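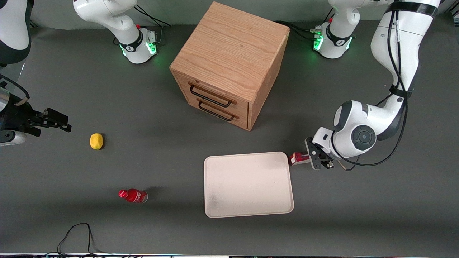

I finally got the 264 out to Pikville on Wednesday, after two weeks of waiting on fork seals. The track had been ripped deep and the back section was still soft at nine in the morning, so I let a few pounds out of the rear tire and went easy for the first session.

The new Laden springs are stiffer than what came off. The front stays up under braking now, and I can hit the downhill before the tabletop without my arms giving out. It does push wide in flat corners - two clicks softer on compression helped, and I left it there.

Brayden Caron was there on his Morin and we swapped for a few laps. His has the Pistico pipe, and it pulls harder down low than mine does. I stalled it twice in the hairpin anyway.

I rode 19 laps before my hands quit. No leaks at the forks when I washed it.

Still to do before the next race:

- rear brake pads
- new chain and front sprocket
- fix the kill switch wire

Gate practice is next weekend if it stays dry.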